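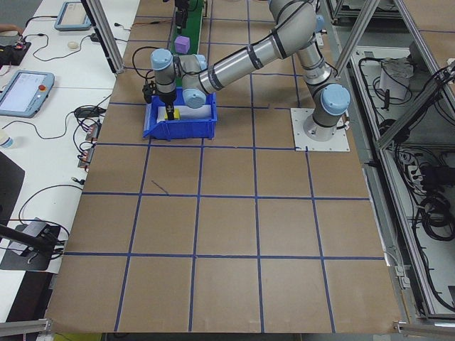

Gripper over the bin, white block and yellow cube inside.

Padilla Bench Trials: two-finger grippers on a pair of six-axis arms

What's in this release

Recordings and logs from a comparison of two finger sets on the two-arm bench at Stellton. The task is cube transfer between a blue bin and a long green conveyor. We wanted to know which finger set to keep for the longer collection at Avstead, and how much of the failure rate came from the fingers and how much from the controller settings.

The set has 2253 episodes. Each episode is one attempt, whether or not the cube got where it was supposed to go. Failed attempts are kept and labeled.

Files

episodes/ has one folder per attempt, with joint states, gripper width, gripper current and the camera streams.
labels.csv has one row per attempt: finger set, arm, cube color, result, operator initials.
calib/ has the camera calibrations. Use the one named in the episode's own metadata. Two of the cameras were remounted in March and the older files will be off by several millimeters.
notes/ has the operator notes as typed, spelling included.

Joint states are logged at 25 Hz. Camera streams are also 25 frames per second, but the clocks are separate, so match on timestamps and not on row number.

Finger sets

Set A is the stock fingers that came with the grippers. Set B is the same shape with a softer pad, cut and glued by Reynaldo Cabrera. Both sets were run on both arms. Swapping takes a few minutes and the width has to be zeroed again afterward. In the first batch this step was skipped a few times -- those episodes have width_zeroed set to false, and the gripper width in them should not be trusted.

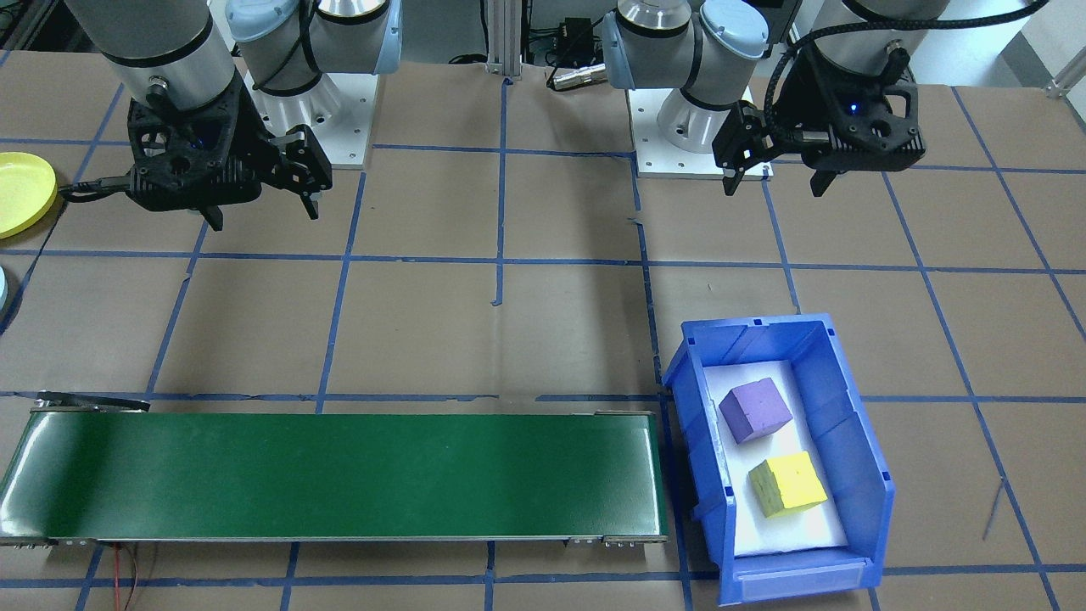 The arms are called left and right throughout, as seen from the near side of the bench. Some camera views are from other sides, so left in the labels may not be left on your screen. The arm field in labels.csv always follows the near-side convention.

Tape cells are used for placing things, not for measuring. The lines were laid by hand and they wander. If you need real positions, take them from the calibration and the joint states.

Controller settings

Two settings were tried for closing the fingers. "Hold" closes to a set width and stops. "Press" closes until the current reaches a limit. Press was better on the foam cubes with both finger sets. Hold did fine with Set B but dropped cubes with Set A when the grasp was near a corner. The limit used for each attempt is in the episode metadata under close_limit.

Arm speed was kept the same for all labeled attempts. Genalyn Evangelista ran a short batch at higher speed one Thursday, and it is in episodes/extra/ without labels. Please don't mix it into the main numbers. 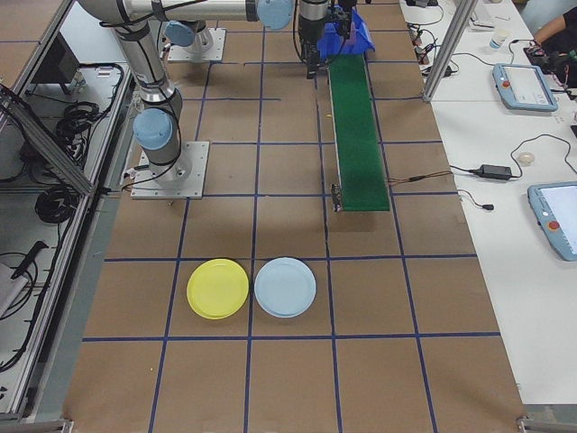

Object layouts were changed between batches. The bin, the conveyor and the plates do not keep the same cells, and some layouts leave the plates out. There is no layout field yet. Birutė Kuusk has started one and it will go into the next version.

Labels

Result is one of: placed, dropped, missed, stopped. "Stopped" means an operator ended the attempt, for any reason. Divina Lumanlan and Crisanto Maglaya each labeled half and then went over the other's half. Where they didn't agree, the row has disputed set to true and both labels are kept.

Known problems

- Gripper current is noisy on the right arm. We think it's the cable but haven't replaced it.
- A few episodes start late, with the fingers already closed on the cube. They are marked late_start.
- Glare on the belt bothers simple color thresholding. Cavley, our cube detector, reports cubes on the belt that aren't there.
- People's hands and arms show up at the edges of some views. We did not blur them.

Use

Free for research and teaching. If you train on it, please hold out whole batches and not random episodes, or your test numbers will look too good. Batch numbers are the first part of the episode name.

Questions about the recordings go to Divina, and questions about the fingers go to Reynaldo. The drawing for the Set B pad is in notes/pads, along with the glue he used and the one he gave up on.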